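How to Write a Blurb for Book Three of a Fantasy Series

Posted 9th October by Charmaine Hlongwane

The blurb for a first book is hard. The blurb for a third book is a different kind of misery. You have to tempt people who loved the first two, avoid spoiling those books for everyone else, and do it all in the space of a cereal box side panel.

I've written four of these for my Rampersad series and rewritten three of them after publication. Learn from my shame.

Step 1: Set your limit

Aim for 200 words. My first attempt for The Salt Warden ran to 400 and included a paragraph on the tax system of Elar. I was very proud of the tax system. Readers clicked away to look at dragons.

Step 2: Write down where your main character is standing

Skip what happened to her in book one. Write a single sentence about her situation on page one of this book. Mine was "Gurkex has the crown, the curse, and a roommate who wants both." If your sentence needs a second sentence to explain the first, pick a simpler part of the situation. 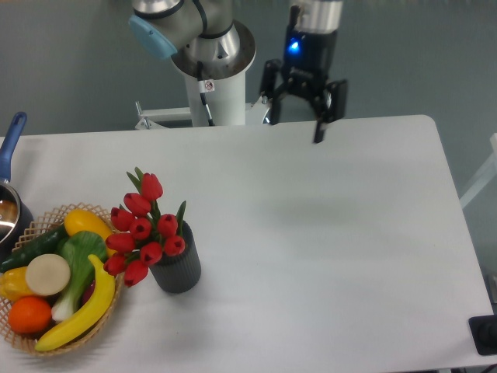
Try it in first person as well, even if the novel is in third. You'll probably change it back, but the voice tends to loosen up on the way through. If the book itself is in first person, stay there, and let her sound like herself. She can be cranky. Mine is cranky for around 1000 pages across the series and I've had very few complaints.

Step 3: Ration the made-up words

Two, at most. A person's name counts as one. Go through your draft and circle every word your aunt couldn't look up, then start crossing out. "The Cukby" became "the thing under the lake," and I'm sorry to report that it got scarier.

Step 4: Hide the bodies

If someone died at the end of book two, the blurb for book three can't mention it, and it can't very obviously leave him out either. Say "after everything she lost" and move on. Fans will nod sadly. New readers will assume she misplaced some luggage.

The same goes for the love interest. "Her sworn enemy" is fine if he was her sworn enemy in book one. "Her husband" gives away 2000 kisses' worth of tension.
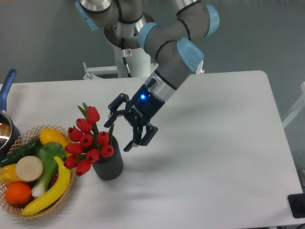

Red tulips and a basket of artificial fruits and vegetables.

Step 5: End on a choice

Give her two bad options and stop typing. Resist the question mark if you can. "Will she save the kingdom?" Well, there's a book four listed right underneath, so people have a hunch.

Step 6: Read it out loud

This matters double if you're doing an audiobook. Marthinus Du Plessis, who narrates mine, ran out of breath halfway through my September draft and sent me the recording with no comment attached. I cut 11 commas and a volcano.

Step 7: Add the reading order

Put it on its own line at the bottom: "Book three of the Rampersad series. Start with The Glass Ferry." Someone will still start with book three and leave two stars for being confused. I've framed mine.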